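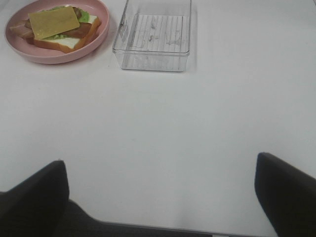
**Forum > Small Office IT > Policies and Paperwork**

**Password expiry: do we still have to?**

---

**mildewed_ledger** wrote on Jan 24, 2021:

Our new client, Sarpong, has sent over a supplier security questionnaire. Question 20 wants to know how often our passwords expire. They don't. I turned expiry off in March, after reading the current advice, and gave everyone a password manager and an app on their phone for the second step.

Do I write "never" and explain myself, or do I turn expiry back on to keep a spreadsheet happy? There are five of us. Two of us know what a firewall is.

---

**tanglefoot** wrote:

Write "never" and explain yourself. Forced expiry gets you Summer1, Summer2 and, for the really cautious, Autumn1. The official guidance moved away from it years ago. Change it when you think it's been pinched, otherwise leave it be.

---

**oldgreycable** wrote:

I'll disagree, as usual. The person reading your answers has a list with a number on it, and "never" is not a number. I put "never" on one of these for Clutulard and got a phone call, then a second form, then a meeting about the second form. Next year I set it to annual and wrote "365 days". Silence. Lovely silence.

---

**tanglefoot** wrote:

So you made your security very slightly worse to avoid a meeting.

---

**oldgreycable** wrote:

Yes. I'd do it again. Have you been to one of their meetings?

---

**mildewed_ledger** wrote:

Annual is tempting, I admit. Though I did promise everybody here that they would never have to change it again and one of them hugged me.

---

**pinfold** wrote:

I'm on the other end of these. I read supplier questionnaires for a living, which gets me invited to very few parties. A decent reader won't fail you for "never" if the next sentence says what you do have. Something like:

> Passwords do not expire on a timer. They are at least 20 characters, made by a password manager, checked against lists of leaked ones, and backed by a second factor on every account. We force a change if we suspect a leak or when someone with shared access leaves.

What I do send back is "N/A" with nothing after it, or forty pages of policy with somebody else's company name still in the header. I had one last month where the supplier was called Sament on the front and Skultimholm from page three onwards. I still don't know which of them I was assessing.

---

**tanglefoot** wrote:

Both, for the price of one.

---

**mildewed_ledger** wrote:

pinfold, that's very useful, thank you. I can say nearly all of that with a straight face. The "checked against leaked ones" bit I'd have to look up. The manager has a report for it, I think, which I have been not looking at since I installed it.

Back in a bit. Lunch, then the report.
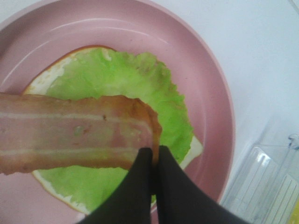

*A sandwich on a pink plate.*

---

**oldgreycable** wrote:

Do look at it before you claim it. I once ticked "all logs reviewed weekly" and was asked for a sample. The sample I gave them was very fresh.

---

**hob_and_nail** wrote:

Can I ask a daft one? What about the shared accounts? We've got a single login for the courier website and it's on a sticky note on the printer. Been there so long it has faded, so in a sense it's encrypted.

---

**pinfold** wrote:

Put it in the password manager as a shared item and bin the note. And change it, as every temp you've ever had knows it. A second factor too if the courier offers one. A lot of them don't, in which case say so on the form and move on. I'd sooner read an awkward truth than another perfect score.

---

**hob_and_nail** wrote:

The note comes down tonight. The tape may take some paint with it.

---

**mildewed_ledger** wrote:

Report read. Three of mine are on the leaked list. Nobody else's, only mine, and one of those is the account I use to run the password manager training. All changed now. I've written "never" with pinfold's paragraph under it, tidied up a bit, and sent it.

---

**oldgreycable** wrote:

Let us know when they ring.

---

**mildewed_ledger** wrote:

They've replied already. They're happy with question 20 and would like more detail on question 5, which asks if we have a visitor book. Does anyone have views on visitor books?

---

**tanglefoot** wrote:

New thread, please. oldgreycable has views and I need to sit down first.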